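Solo Performance and the Size of the Room
Student project report, Theater and Performance Studies

Project group: Danica Kadlec, Venkatesh Pillai, Walter Usuga
Advisor: Hortensia Huamán

What we set out to do

Our question came out of an argument. Walter had read several reviews claiming that one-person plays only work in small rooms, and that the form dies once the audience is too far back to see the actor's eyes. Danica thought this was the kind of thing critics repeat to each other. I (Venkatesh) wrote most of this report and started out on Danica's side.

We followed one production, Skoltilus, a solo play written and performed by Bohdan Sydorenko. He plays a retired ferry pilot waiting for a hearing about an accident. It runs 80 minutes with no break. It was useful to us for one plain reason: in February it played 2 venues with the same script, the same actor and the same set, a chair and a coat rack. The Kocsis studio seats 173. The Droltgate main house seats 594.

How we did it

We saw the show at both venues, sat in different parts of the house each time, and took notes separately before talking. We also handed out a short paper survey in the lobby. It asked where the person sat, whether they lost the thread at any point, and which moment they remembered best.

I want to be careful about the survey. People who fill in a form after a play are mostly people who liked the play. Those who were bored had already gone to get their coats. We did not fix this problem and I don't think we could have.

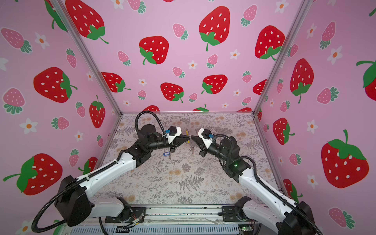
The other weak point is that we knew what we were looking for. Walter went into the Droltgate expecting to be let down and wrote "cold, far away" in his notebook before the end of the first speech. Danica, two rows behind him, wrote "holds the room easily." Neither note is worth much as evidence.

What we found

At the Kocsis, the quiet parts were the strong parts. When the pilot reads the letter from the hearing board, Sydorenko hardly moves, and from the third row you could follow every change in his face. The survey answers agreed: the letter was the moment people named most.

At the Droltgate the letter scene was flat from the balcony. I could hear it fine but I was listening to it more than watching it. People there mostly named the storm speech, which is loud, fast and physical - and which I had found too much in the studio, to be blunt. He seemed to be shouting at someone a few feet away.

So Walter was partly right, and I have had to admit it to him. But the claim in those reviews still looks too big to me. The play did not die in the larger room. It turned into a somewhat different play, with its weight in another place. A solo piece written for that size from the start might do very well.

We also looked at the program note, supplied by Skitus, the company that produced the tour. It calls the work "an intimate epic." We asked all over the lobby what this meant and got no answer we could use.

Problems and next steps

One actor and one script is a tiny sample. Sydorenko may have been tired at the second venue, or just better on one night than another. Ticket prices were different too, and people who pay more may talk themselves into a good time.

Hortensia suggested we compare a second solo show, ideally a comedy, where laughter gives you something you can hear from any seat. Danica wants to do this next term. I would drop the survey, or at least hand it out a day later by email, when the applause has worn off.

Our notes from both venues and the blank survey form are attached at the back.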